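In defence of the beige box

My sister-in-law threw out a computer last December that had nothing wrong with it except its age and the noise it made. She did this in the ordinary modern way, by putting it in the hall for three weeks and looking hurt whenever anyone walked past. I took it home. My household now contains 19 things I have taken home, and I am told this is the last.

I should declare an interest. I like a computer you can get into. The laptop I am writing on is a Zurport, and it is held shut with glue, clips and what I can only assume is spite. When its battery swelled I took it to the shop, where a pleasant young man quoted me a sum that would have bought me most of another one. He then suggested I buy another one. I asked what he would do with the old battery and he said he would rather not go into it.

The old tower asks for a screwdriver. You take off the side, lay it down on the table, and there are all its insides in plain daylight, looking like the model of a town that lost its funding. 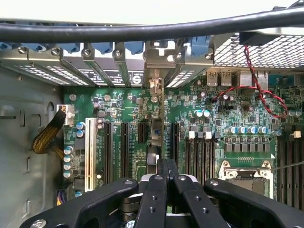

People who have never opened one imagine it takes an engineer. My friend Thaís Furtado, a piano teacher, fitted a new sound card in hers with the instructions in the wrong language and a cat on the manual. You find a slot the card will go into, you push, and you put a screw back. The row of metal brackets along the rear is held by six screws, all out where you can see them, and I find I'm moved by that. Someone sat in an office and decided a stranger might want to get at this later. They even put in blue plastic tabs. My Zurport has no tabs of any colour, and if it has screws they are of a shape known only to the Zurport family.

The case against me is put most often by Pui-shan Kwan, who lives downstairs and hears the fans. She says old towers eat electricity, gather fluff and take up the floor. She says I could have a Fleltimetti the size of a sandwich for 600 and it would do everything faster. All of this is true. She also pointed out that I spent an entire evening finding the right cable, and that during it I was not, to her ear, happy.

I was, though. There is a kind of contentment in swearing at a thing you can see the whole of. With the sealed sort you don't get to swear at the trouble itself - you swear at a spinning wheel, then at a chat window called Mumel that hopes you're having a lovely day.

I don't want everyone to keep a tower. I'd just like the sandwich-sized ones to come with a lid. Charge me extra for it, if you must. Make it ugly. I am 54 and I own a fondue set, so I'm clearly not the customer the sleek ones are meant for anyway.

The tower, meanwhile, is under the desk, and my sister-in-law has asked whether she left any photographs on it.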